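How to clean and pass on a second-hand play kitchen

Most play kitchens that come through the Tridham toy library are structurally fine and just grubby. Allow an afternoon for the cleaning and leave it overnight before anyone plays with it.

What you need
A bucket of warm water with a squirt of dish soap
Two microfibre cloths
An old toothbrush
Cotton buds
White vinegar
A screwdriver and the hex key that fits your unit

Step 1. Take off everything that lifts off. Pots, utensils, hooks, curtains and loose shelves go in a tub together. Put screws in a jar and label it. If the unit has a battery compartment, open it and remove the batteries before any water comes near it.

Step 2. Vacuum the corners. Crumbs and dried playdough collect behind the stove and under the sink. Scrape playdough off with an old plastic card once it is fully hard.

Step 3. Wipe from the top down with a well wrung cloth. Raw timber and particleboard swell if they get soaked, so go over them once and dry straight away.
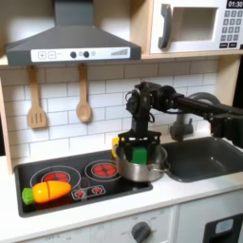
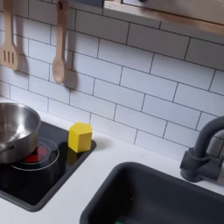 Range hood and microwave; tiled backsplash with wooden utensils.

Step 4. Deal with stickers and crayon. Warm a sticker with a hair dryer on low, then peel slowly from one corner. Crayon comes off hard surfaces with a little bicarb on a damp cloth. Test printed parts first in a spot that won't show, as the ink can lift. Texta on bare wood usually needs a light sand.

Step 5. Wash the accessories. Plastic food can go in warm soapy water with 100 mL of vinegar per bucket. Wooden pieces should be wiped, never soaked. Fabric food goes in a mesh bag on a cold cycle.

Step 6. Tighten and check. Go over every screw, then open and close each door. Run your hand along the edges for splinters and sand any you find. Throw out anything cracked. If the kitchen is tall enough to tip, fix it to the wall with an anti-tip strap.

Step 7. Photograph it and list it. Give the height, width and depth in centimetres, say what is missing, and mention any marks. Yulan Cheng handles our listings and will ask for the measurements if you leave them out.

Drop-off is at the side door. Please don't leave kitchens outside when it looks like rain.

Updated May 2023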